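Talks > Workshop Sessions > Cell Maintenance

Keeping a hanging arm honest: setup and upkeep of the Istham cell

Rimantas Rozīte
5 May 2019
9 min read

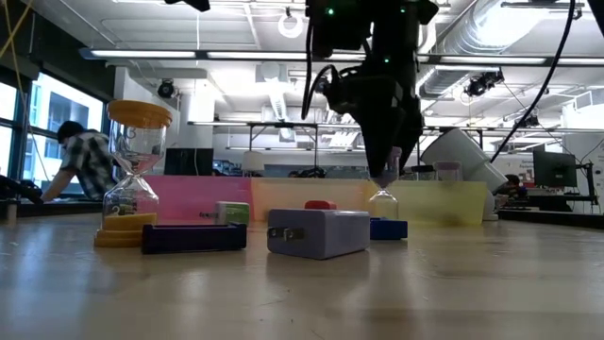

Speaker notes. Timings are in the margin of the printed copy. Skip section 4 if the previous speaker runs over.

1. Opening

Introduce the cell by name. Istham is a single arm mounted overhead, pointing down at a table, with a two-way split of duties: the day shift runs picks, the evening shift does upkeep. The talk covers upkeep only. Anyone who came for grasp planning should catch Vaher's session after lunch.

State the main point early. Most faults logged on this cell were traced to the mount, the cable or the fingers. Very few were traced to the controller. The log covers 140 entries since October. Do not read them out. The breakdown is on the handout.

Ask how many in the room have an inverted mount. Wait for hands. If few, spend an extra minute on section 2.

2. The mount

Gravity vector first. An arm hung from above needs the mounting orientation set in the controller before it is powered in any mode that compensates for its own weight. With the wrong setting the arm pushes up when it should hold. Check the setting after every firmware update. On this cell the update of last October reset it to upright, and the arm drove itself into the joint 2 limit on the first enable.

Procedure as we run it:

Arm disabled, brakes on.
Open the configuration page and read the mounting angle aloud to the second person.
Enable at lowest speed, hand on the stop.
Hold in free-drive for one minute. Any drift toward the table or the ceiling is a fail.

Bolts next. Paint-mark the heads across to the plate so rotation can be seen from the floor. Marks are read weekly. Torque is checked every 16 weeks, with the wrench and the value given in the arm maker's manual. Do not quote a torque value from the stage – people will copy it down for a different arm.

Plate flex. A ceiling frame moves more than a floor pedestal. We put a dial indicator on the flange, drove a fast stop from the far side of the table, and watched how long it took to settle. The pick program now waits 355 ms after the last move before the fingers close. Before that change we were knocking over tall narrow parts and blaming the vision.

3. Cable

The gripper cable runs outside the arm in a loop down one side. Loop length is a compromise. Too short and it pulls on the connector when the wrist turns to its limit. Too long and it hangs into the work, or catches on the rim of a bin when the arm reaches to the back of the table.

How to set it: move every joint to both ends of its allowed range, one at a time, with the clamps loose. Then the wrist joints together, in the worst combination the program uses. Tighten the clamps only at the end. Write the wrist limits on the same sheet as the clamp positions. If anyone widens the limits, the cable has to be set again.

Clamps go on the rigid part of a segment, never across a joint. Use a strip of rubber under each one. Bare clamps creep.

Inspection is by hand. Run two fingers down the full length and feel for flat spots. The cable is black, the arm is black, and a worn jacket is easy to miss by eye. We replaced one cable at 28 weeks after intermittent gripper dropouts. Continuity was good on the bench with the cable straight. It failed when bent to the radius it has on the arm. Bend it when you test it.

4. Fingers

(Optional section.)

Three checks, in this order: parallelism, pad surface, closing force.

Parallelism. Close on a gauge block and look for light on either side. A small error does not matter on a box. It matters a great deal on a round cap, where the part rolls out of the grip as the force comes up.

Pads. Wipe with a lint-free cloth at the start of each shift. Replace the pair together. A new pad opposite an old one moves the center of the grip, and the taught positions are then off by that amount.

Closing force. Set for the weakest object in the set. On this table that is the small hourglass, which is clear apart from a little pale sand and gives the cameras very little to work with. It is picked by the top cap from directly above. The fingers must not touch the bulbs. The large hourglass with the yellow cap and base is well over the height of everything else and sets the clearance for all lateral moves. Solid pieces such as the blue block tolerate almost any force and are useless for checking the setting.

Mention Lasow pads and Utex pads only if asked. We have run both. The Utex pair is softer and needs the force check more often. No further comparison was made.

5. Reference pick

The daily test. One object, one marked spot, straight down, close, lift, hold, lower, open. Run it before any other program. The operator watches the lowering step more closely than the lift. An object that lands with one edge first means the flange is out of level or a finger is loose.

Leave the other objects on the table. An early version of the test used a bare table and passed on days when the real job failed, as the approach path was different.

Log the result as pass or fail, plus one line of text. We tried a scoring sheet and it was filled in with the same numbers every morning.

6. Table and bins

Tabletop is glossy. Overhead lights reflect in it and the reflections shift with the height of the table. Fix the height, mark the legs, recheck the camera calibration if the marks no longer line up. A matte cover is on order.

Bins along the back are translucent. They do what bins should do, but shapes show through them faintly and the segmentation has picked up items behind the row. Mask that region in software. Push the bins against each other so there are no gaps between them.

7. Questions likely to come up

Brake wear on an inverted arm: no difference seen so far, and the log is too short to claim anything.

Working near the arm: follow your own risk assessment. Ours is specific to this room and will not be handed out.

Spare parts: one cable, two pairs of pads, one set of clamps with rubber already cut. Kept at the cell – the stores counter closes before the evening shift starts.

Slides and the clamp sheet will be on the session page. Contact details are on the last slide.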